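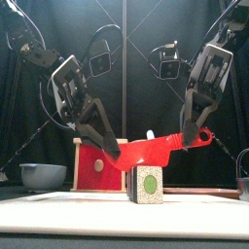
Both arms on the red utensil at the Trandusholm bench.

The planner at Mutari is called Moges, and its lead developer would like you to know it is not clever. "It's a scheduler with opinions," she says. "Mostly about elbows."

Moges decides which arm goes where, and when. Getting two arms to hold one object took 1,346 lines, most of them about waiting. "The left arm is always ready first. It's insufferable."

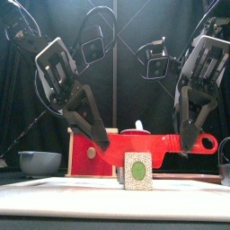 The waiting used to be a fixed pause, which she calls "the software version of crossing your fingers." Now each arm publishes its next 70 poses and the other one reads them – a shared calendar, with slightly better attendance. Of 3,958 replayed plans, 3,950 came back without a conflict. She would rather talk about the other eight, and does, until lunch.

Thin objects are next. Depth estimates go vague on them, so Troda, the perception module, leans on the wrist views.

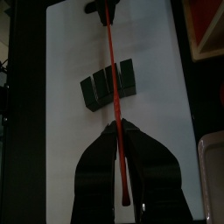 What the log viewer is for

"Arguments," she says. "We open it on Monday and close it when someone apologizes."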